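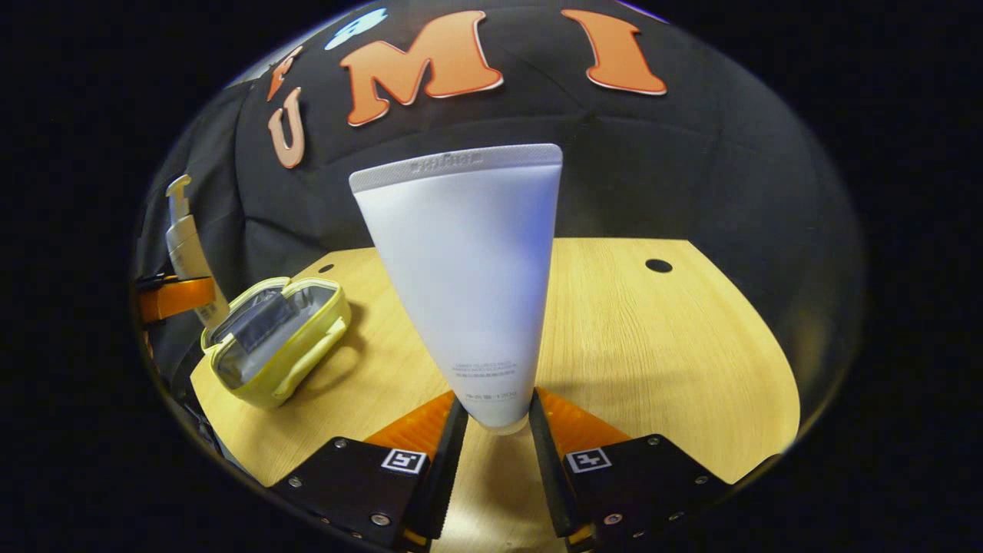 A 120 g squeeze tube, held cap down.

Skin care products at home: storing them and using them up

Creams and cleansers keep best in a cool, dry cupboard. The bathroom shelf over the radiator is the worst place in most houses, and the windowsill comes next. If your bathroom gets steamy, move anything you don't use daily to a bedroom drawer.

Write the month you opened a product on the base with a permanent marker. Many packages carry a small open-jar symbol with a number in it. A 12 means twelve months after opening, whatever the store price tag says.

Tubes
Store them cap down so the contents settle near the opening. When nothing more comes out, lay the tube flat and push a ruler along it from the sealed end. After that, cut it across the middle with scissors. There are usually several days' worth left inside. Slide one half over the other to keep the air out, and finish it within the week.

Jars
Use a clean spoon or spatula – fingers carry bacteria into the cream. Wipe the threads before you screw the lid on, or it will stick.

Pumps
A pump that stops early often just has a short straw. Tip the bottle on its side overnight and try again in the morning.

When to throw it out
Get rid of anything that has separated, changed color or started to smell sour. Medicated creams go by the printed expiration date. Ask the pharmacy about taking those back, and don't rinse them down the sink.

Signe Nyberg wrote in February to ask about the refrigerator. It does no harm to most gels, but thick creams can turn grainy – check the label first.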